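Print this page
E-mail this story

The Wednesday Tour

The visitors from Carbone came in through the loading door at 3:40, while the second shift at Kastanon was still signing in. They had been told the tour would take 80 minutes. The guide had a card with the figures on it and read from the card.

"The target is 3,000 folds," she said. "We stand at 780. Each one is done by hand, with the hand-held grippers, and the arm in Flumness learns from the record."

A man from the purchasing side asked whether the arm in Flumness could fold yet.

"It can pick up," she said. "It can put in the bin. Folding is under review."

They moved up to the table and stopped talking.

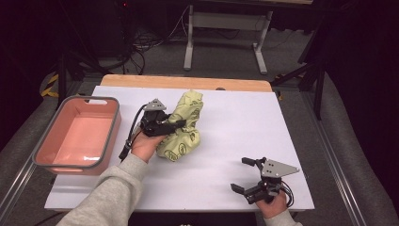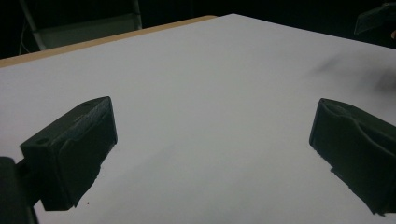
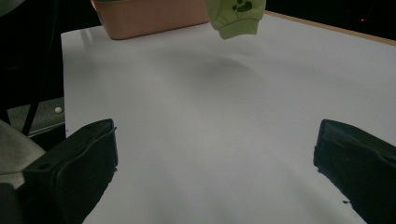 Page last changed: February, 4:15 p.m.

The operator did not look up. He had been at the table for five hours and had stopped hearing tours before lunch.

"What happens if he makes a mistake?" the man asked.

"It is kept," the guide said. "The Delletti method keeps everything. A bad fold is marked as a bad fold."

"And the arm learns that too."

She turned the card over. The back was blank - it had always been blank. She wrote the question on it, with the time, and led them on to the charging room.

Print this page
E-mail this story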